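Computer and Electronics Drop-Off: Frequently Asked Questions

Onwood Reuse Center takes used computers and small electronics from households and small businesses. These are the questions we get most at the counter and by email.

What do you accept?

Desktop computers, laptops, monitors, keyboards, mice, printers, routers, cables, phones and tablets. Working or not working, any age. Game consoles are fine too.

What don't you accept?

Tube televisions, microwaves, refrigerators, smoke detectors and loose car batteries. The county transfer station takes most of these. Swollen laptop or phone batteries should not go in the drop-off bin. Tell the person at the counter and we will bring out the sand bucket.

Is there a fee?

No fee for computers, laptops or phones. Monitors are $7 each and printers are $4 each. We take cash and cards.

Do I need an appointment?

Not for a carload. If you have more than 17 items, email first so we can have a cart and a clear spot at the side door. Large loads are received between 9:00 a.m. and noon.

Where do I park?

Use the Bustlow Street entrance. The spaces along the fence belong to the tile shop next door and they do tow.

What happens to my data?

Every hard drive that comes in is either wiped or shredded. Drives large enough to reuse are overwritten in full and then checked. The rest go to Agbenyega Recycling for shredding, in a locked bin. If you want to keep your drive, take it out before you come, or ask at the counter and we will remove it for you while you wait. Laptops with storage soldered to the board can't be done at the counter.

Can I get a certificate of destruction?

Yes, for businesses. Ask when you drop off, not afterward. We need the serial numbers at intake. Certificates are emailed within 7 working days.

Should I sign out of my accounts first?

Please do, especially on phones and tablets. A locked phone can only be recycled for materials. We can't remove the lock.

Which machines get reused and which get taken apart?

Geum-ok Ko runs the test bench and makes that call. A desktop that starts, passes a memory test and can run a current operating system is cleaned up and sold or donated. Anything else is opened and stripped for parts.

Desktop towers with the side panel off:
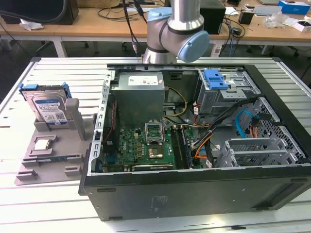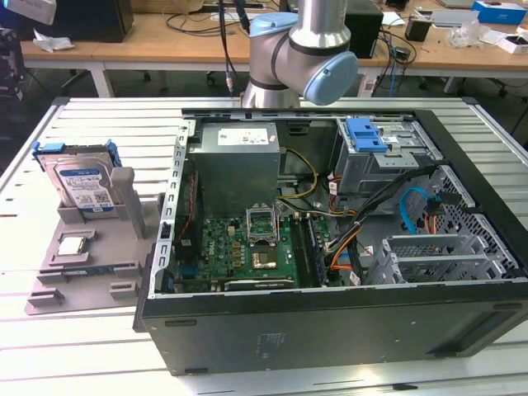
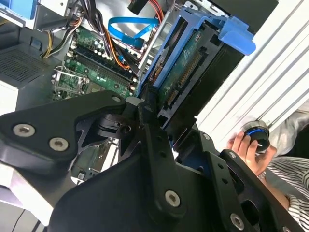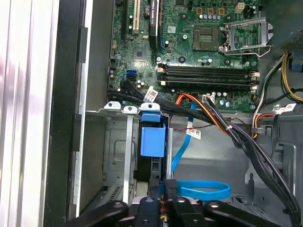
Do you sell refurbished computers?

Yes. Stock is listed on the Jemance board by the front door and changes often. Desktops come with a keyboard, a mouse and a 4-month warranty on parts. The warranty does not cover spills or software. We don't hold machines over the phone.

Do you sell parts?

Power cords, memory and video cables, yes. Bring the old part with you if you can. All part sales are final.

Can I get a receipt for my taxes?

We give a dated receipt listing the items. You fill in the value yourself. For a single donation worth over $600, talk to your tax preparer before you come in.

Who do I contact about school or nonprofit requests?

Write to Vittoria Colombo at the front office. Requests for the fall are due by the end of March. Include the number of computers you need and what they will be used for.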